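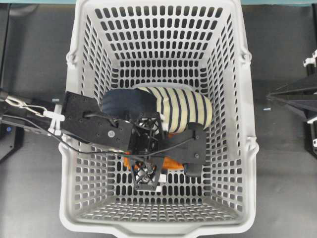
Cloth storage, second attempt

In March I wrote up the shelf system for cleaning cloths and said I would report back once it had been in use for a while. It has been in use for a while. The shelf system is gone. The replacement is a perforated plastic basket on the floor, a folding rule, and a wash schedule that runs on Fridays.

A summary of the old system for anyone who did not read that post. Cloths were folded in quarters and stacked on a shelf above the sink, one stack per type. The stacks were stable up to a height of 9 cloths. Above that they leaned. Taking a cloth from the middle of a stack unfolded the one above it, and an unfolded cloth on a shelf does not get refolded. The bigger fault was that the shelf was only meant for clean cloths, and there was no assigned place for used ones. Used cloths went over the tap, over the edge of the bucket, or onto the shelf next to the clean ones.

Ebuka Danladi commented on that post that I had designed a display and called it storage. I did not agree at the time. I have since removed the shelf brackets and filled the holes.

The basket

I looked at three types before settling on one. Solid-walled bins are cheaper and easier to wipe down, but anything damp placed in them stays damp at the bottom. Wire baskets have the best airflow of the lot and catch on terry loops. Slotted plastic sits between the two. The slots have rounded ends, so nothing hooks on them, and the floor of the basket is slotted as well as the walls. That second point matters more than it sounds. Several baskets I looked at had slotted walls and a solid floor, and a solid floor holds water exactly where the cloths are.

The one I bought is white, rectangular, and narrower at the base than at the rim. The taper costs some volume. It also means that cloths dropped in from above slide toward the middle and do not get wedged along the walls, and empty baskets of the same type will nest. I have two. The second is inside the first when not in use.

I store it on the floor. The floor is gray and hard and gets mopped, so the basket has to be lifted once a week, and the recess in the front lip is good enough for that with one hand. For carrying a full load I use both sides.

With the floor of the basket slotted, a wet cloth will drip through onto whatever is underneath. My rule is that a cloth gets wrung out until it stops dripping before it goes in. I tried a tray under the basket for two weeks. The tray collected water and lint and had to be cleaned, so I had added a task in order to avoid wiping the floor, a task I was doing anyway.

What goes in it

The basket takes soft items only. No brushes, no sponges, no spray heads. I keep four categories of cloth and distinguish them by color or pattern, with no labels. Labels on cloths wash off, and labels on baskets get ignored.

Orange: the general wiping cloths. These are the highest-turnover item by a wide margin.

Dark navy: floors and anything below knee height. Dark fabric hides staining, which I consider acceptable for a floor cloth and unacceptable for a counter cloth.

Striped: polishing and glass. These are cut from old bedding, cotton, washed many times before they became cloths. Old cotton sheds less than new.

White: anything that touches food surfaces. These do not go in the basket at all. They have a hook by the counter and go directly into a hot wash.

The first three can share the basket because they share a wash cycle. If your cloths need separate cycles, use separate baskets. Sorting used cloths by hand at the machine is the step I was trying to remove.

Cloth construction

I have had several questions about which cloths last. I can only report on mine. The brand names below are what was on the packaging.

Ustix. Thin, flat weave, cut edges with no hem. Good on glass when new. Edges began to unravel early and I cut the remainder up for single-use jobs.

Lorkell. Thick pile, bound edge with a separate tape. The tape shrank more than the cloth did, so the cloth dished and no longer folded flat. Still absorbent. I use these in the garage, where flatness does not come up.

Stüber. Medium weight, folded hem. The best of the purchased ones so far. Stiff for the first few washes.

Then there are the orange ones, which came in a mixed bundle with no packaging. They have a pebbled surface, small raised nubs in rows, and an overlocked edge in matching thread.

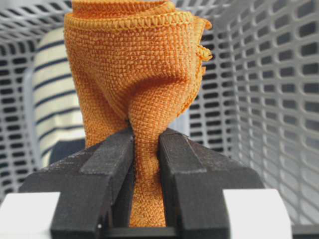 Orange general-purpose cloth. Overlocked edge near the top, with a loose section on the right.

The overlock is the part to watch. An overlocked edge is a looped stitch worked over the raw edge of the fabric, and it is only as good as its tension. Where tension is even, the edge lies flat. Where the fabric was stretched as it went through the machine, the edge comes out longer than the cloth it is attached to, and the surplus has to go somewhere, so it ruffles. A ruffled section catches on things more than a flat one does, and once a loop is pulled the neighboring loops loosen too.

I inspect the edges when folding. The repair procedure is short:

1. Trim the frayed fibers back to the stitching. Do not trim the stitching.
2. If more than 8 loops in a row are loose, run a zigzag over the section by machine, with the presser foot pressure reduced.
3. If the hem has parted from the cloth for longer than a hand's width, retire the cloth to floor use or cut it up.

I have not found hand sewing to be worth the time on a wiping cloth. Fray sealant works but leaves a hard edge that can be felt through the cloth, and I would not use it on anything that touches a finished surface.

Nubs versus loops

The textured face matters for pickup. On dry dust the nubs work better than a flat weave and worse than long pile. On crumbs they work better than either, in my use. On liquids the difference between cloths of the same weight is small enough that I stopped trying to measure it. What does make a difference is fabric softener, which coats the fibers. Do not use it. Same for dryer sheets.

The texture also affects wringing. A pebbled cloth grips itself when twisted, so it holds the twist and wrings further than a smooth one for the same effort. The disadvantage is that it also keeps the creases. A cloth that dries in a twist will dry unevenly, with the gathered part lagging behind the rest. Untwist it before it goes in the basket. Shaking it once is sufficient.

Folding, or the absence of it

Clean cloths are folded in half once and rolled, then stood on end in the second basket. Used cloths are not folded. They are dropped in.

I spent longer than I should have on whether used cloths ought to be spread over the rim to dry faster. I hung some over the rim and dropped others in the middle, over several days. The ones on the rim dried sooner. They also fell off, on both sides. For a basket that is emptied weekly and never more than half full, dropping them in the middle is fine. If yours fills past the halfway point before wash day, the airflow through the slots will not reach the center of the pile and you should either wash more often or get a drying rail.

Wash

Friday evening, everything in the basket goes in together. Warm cycle, normal detergent at the low end of the dose, extra rinse. The striped cotton would tolerate hotter. The navy would not, having bled once already in a hot cycle and given a gray cast to two glass cloths, which still work.

Air drying takes overnight on the rack. The basket itself gets rinsed in the shower while the machine is running. Lint builds up at the ends of the slots, where they round off, and a bottle brush clears it.

Cost and space

The old shelf was 122 cm long and used perhaps a third of that for cloths. The basket takes up less wall and more floor. I had floor to spare in that spot, next to the Tralstead cabinet, where nothing else fits because of the door swing. If you do not have the floor space, this arrangement has no advantage over a hook and a bag, and the bag can be mesh.

Total outlay was two baskets. The cloths I already had.

Open items

The clean basket has no cover and collects dust if it sits for more than a couple of weeks. I may cut a piece of the bedding cotton to lay over it.

The striped cloths are running low and I have no more old bedding in that pattern. The next batch will be a plain color, probably green, and I will need to check it for bleeding before it goes in with the rest.

I am also considering 400-grit paper for the molding seam on the underside of the rim, which is sharper than it needs to be. I will update this post if I get to it.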